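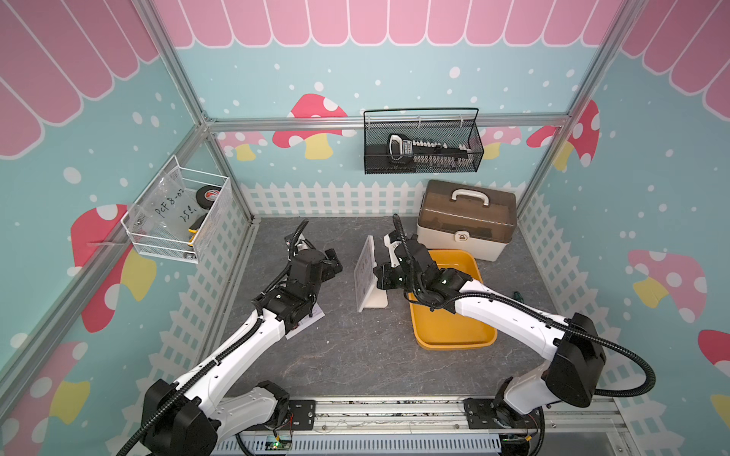
Mushroom walls, hanging baskets, orange-yellow tray.

Thread on wire baskets, and why I stopped using drawers for the small stuff.

The black one hangs off the rail at the back. The white one is on the left post. Both mesh, so I can see what's in them from my chair.

White basket: black electrical tape stood on its edge, plus a clear zip bag with PCF 8-02 written on it in black marker or pen. Label your bags. I have 79 at home in a box that don't say anything.

Black basket has one handheld tool in it and that's all it gets. The minute you add a second thing you're digging.

Baskets are the small size from Clinier, $24 for a pack of 4. The Peltonen ones are deeper but tape sinks to the bottom and stays there.

The table top is a dark gray speckled stone look. Dust doesn't show much – small screws don't either, so they go in the shallow tray.

Picket fence and the pink scalloped awning are printed on the walls. Dots too. I like it more than plain white.

Next up is the shelf in the Pastberg room. Same baskets, longer rail. Will post it in January.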